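Section 4 - Preparing your album in Ploline

Before you start, please have all final mixes in one folder. Ploline reads WAV and AIFF files. It does not read MP3, and it will show a grey icon next to any file it cannot open.

### 4.1 Import the songs

1. Open **File > New Release** and choose *Album* or *EP*.
2. Drag the folder to the left column. The songs appear in the order of their file names.
3. Type the title of each song exactly as it must be printed. Capital letters are kept as you write them.
4. Fill in the **Writer** field for every song, also when the singer and the writer are the same person.

> **Note:** For a cover song, tick the box **Cover** and write the original songwriter. If this field stays empty, the export button stays locked.

### 4.2 Set the gaps between songs

The standard gap is 2 seconds. For a quiet acoustic record this can feel short, so listen to every change before you continue.

1. Click the small line between two songs.
2. Pull the line to the right to make the gap longer - the maximum is 20 seconds.
3. Press the space bar to hear the end of one song and the start of the next.
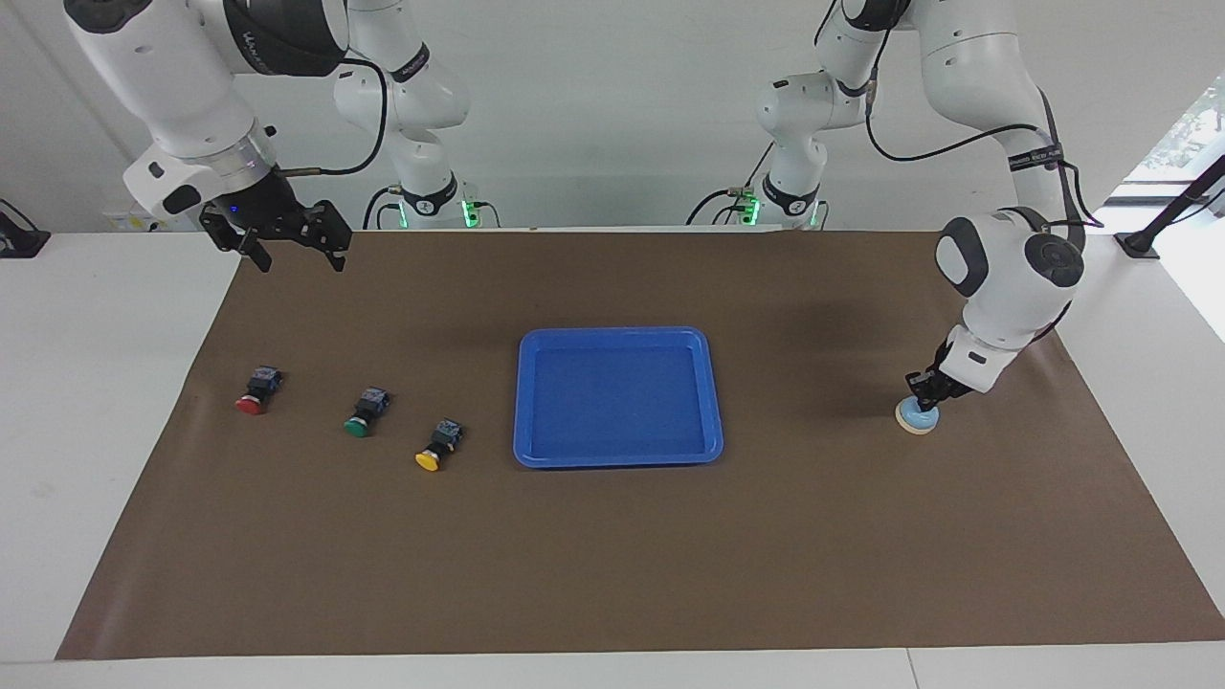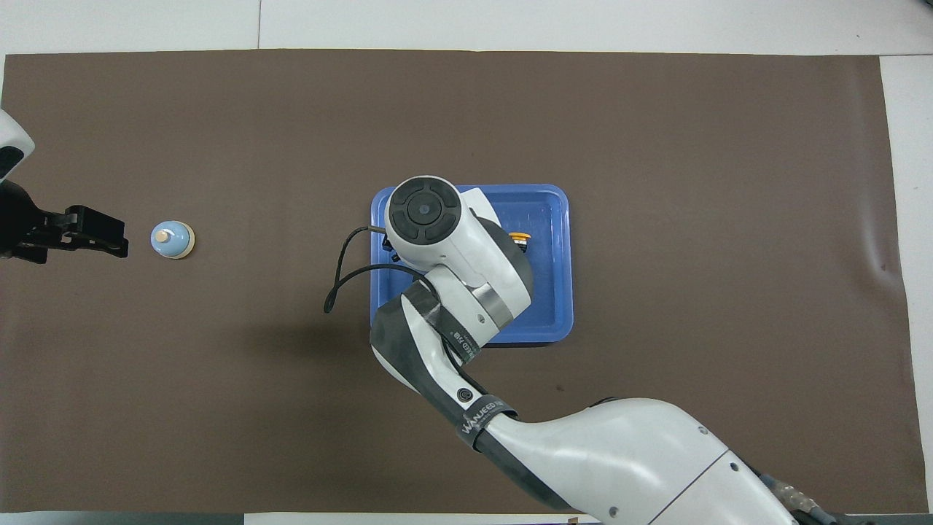 **Can I change the gap after I have made the master file?**

You can change it in the project at any time, but the old master file keeps the old gap. Delete that file and export again as in 4.4.

### 4.3 Match the loudness

1. Select all songs with **Ctrl+A**.
2. Open **Level > Match by Ear**. Ploline plays a short part of each song in turn.
3. Move the slider of any song that jumps out. Start with the quietest song and leave it where it is.
4. Press **Keep** when you are satisfied.

> **Caution:** Do not use **Match by Ear** together with the Bustier limiter. Both change the level of the song, and the loud parts can become distorted. Switch Bustier off first in **Tools > Inserts**.

A song with only voice and guitar does not need to be as loud as a song with the full band. Mio Hamada, who tested this section with her own EP, left her solo piece lower than the other songs.

### 4.4 Export the master

1. Go to **File > Export Master**.
2. Choose the folder. The path must not be longer than 166 characters.
3. Write the artist name and the year.
4. Press **Export** and wait until the bar is full. Do not close the lid of a laptop during this time.

If error 34 appears, one of the songs was moved or renamed after the import. Put it back in its folder and repeat from step 1.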